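Five Fingers and an Invoice

I have spent 7 weeks comparing a five-fingered hand with a two-jaw gripper, and I have come away with an opinion that will please neither of the people who sold them to us.
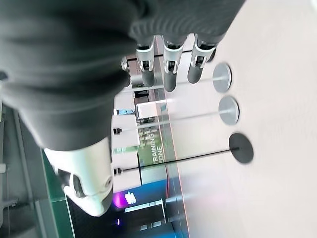

A reader of my last piece wrote in that the whole comparison is rigged from the start, that a hand is a general tool and a gripper is a special one, and that scoring them on the same jobs is like racing a pickup truck against a forklift and then complaining that the forklift was slow on the highway. I have thought about this more than I wanted to. My trouble is that the hand was sold to us as the thing that would do the forklift's work as well. If the brochure had said "slow on the highway" I would have left it alone.

The case for the hand is easy to make, and you have probably heard it made by someone standing next to one. The world is full of handles, switches, lids and mugs, all shaped for people. A machine with fingers can use what is already there. You don't have to redesign the kitchen. It is a good argument, and I believed it for years without ever having to tighten a tendon.

Then you put a thin rod on a stand in front of the thing and ask it to pick the rod up by the middle.

We set out stands for this, flat round bases with thin rods, some pale and some dark. A child can lift one. So can a pair of cheap parallel jaws, provided the camera knows where the rod is. The jaws come in from the side, close until they meet something, and stop. There is one decision to get wrong. The hand has a choice of thumb against one finger, thumb against two, a wrap, a hook, and a sort of hesitant pat that I have never seen in any manual but have seen many times on our table. Each of these is a fine way to hold a rod. The controller's difficulty is in settling on one before the rod is on its side.

The first controller we tried was the one that came in the box with the Skaltby hand. It has 18 preset grasps with names like "precision pinch" and "relaxed tripod," and a slider for force which goes from one to ten and seems to mean something different at every number. I grew fond of "relaxed tripod." It never looked relaxed. The second controller was from Hidance, and it skips the presets and lets an operator in a glove do the grasping while the software copies along. This was a great improvement and also a slightly embarrassing one, as the most capable part of our robot was now a person in a chair drinking iced tea with the other arm.

I want to be fair to the glove. Once you have used it for an afternoon, the presets feel like ordering dinner from a phrase book. You can feel your way around an object, back off, roll a fingertip, come in again lower. The delay bothered me at first and then it didn't. What kept bothering me was the thumb. My thumb does a small sideways slide when I pick up something thin, and I had no idea it did this until I watched a machine fail to copy it. The robot's thumb went where it was told and arrived a little beside the rod, with great dignity.

The jaws, meanwhile, were made by Jardine, or possibly Jarnine. The quote says one and the crate says the other, and support answers to both. They have two moving parts that I would call moving parts. The setup guide is a single folded sheet. I had them mounted and closing on things before lunch, and I have very little else to report about them, which says most of what I have to say about grippers.

People who write about this tend to talk about grasps as if the grasp were the job. Most of the hours go elsewhere. They go into the camera at the wrist, which sees beautifully until the fingers close and then has an excellent view of fingers. They go into cables. They go into fabric, because a hand full of joints likes to be covered, and any cover thick enough to protect the mechanism has folds that would like to be in the mechanism. With the jaws, the wrist camera looks straight down the gap, and at the moment of contact you can still see what you're touching. I had not given this any weight when we drew up the comparison. I would now put it near the top of the list, above grip force and well above the number of grasps with names.

So here is the opinion. For a known object in a known place, buy the jaws, buy a spare set of fingertips, and spend the difference on a better camera. For an unknown object in a place that changes, buy the hand, and budget for the glove and the person in it for longer than anyone in the sales meeting will say out loud. What I'd argue against is the arrangement we had, and which I suspect is common: a hand doing a gripper's work because the hand was there, and because visitors like it.

And visitors do like it. I can't pretend this is a small matter. I have watched grown adults walk past a pair of jaws sorting parts without one mistake and gather round a hand that was slowly deciding whether to extend its index finger. When it did extend it, they waved. I have waved myself. A gripper has never had that effect on me, and I have known some very good ones. Somewhere in the budget for every humanlike hand there is a sum for being waved at, and I would find it easier to defend if it had its own line.

The reader with the pickup truck made one more point, farther down, that I can't shake off as easily. Jaws are as good today as they will ever be, the letter said, and the hand is as bad as it will ever be. The second half I'll grant. Our Hidance setup improved over the weeks I used it, partly from software updates and partly from the operator learning to reach for a rod like a man with a slightly wrong thumb. The first half I doubt. Put soft pads on the jaws, put a decent force sensor behind them, let them tilt a little at the tip, and they start taking over jobs that were supposed to need fingers. They do it without a brochure. There is no launch event for a rubber pad.

I notice, too, how often "general" is used of a machine that can do many things some of the time. I'd like a word for one that can do 8 things all of the time, because that is what most workshops I have been in would sign for tomorrow. Ours could be run on fewer.

For now we are keeping both. The jaws have the night work, when there are no visitors and the parts still have to move. The hand has the glove, the operator, and the afternoons, and it is getting better with thin rods — better with the pale ones, anyway, for reasons I have blamed on the lighting and the software people have blamed on me. We are going to run the comparison again in December with a new thumb calibration. I have asked for the slider to be labeled in newtons. Support, whichever spelling, tells me that one isn't their product.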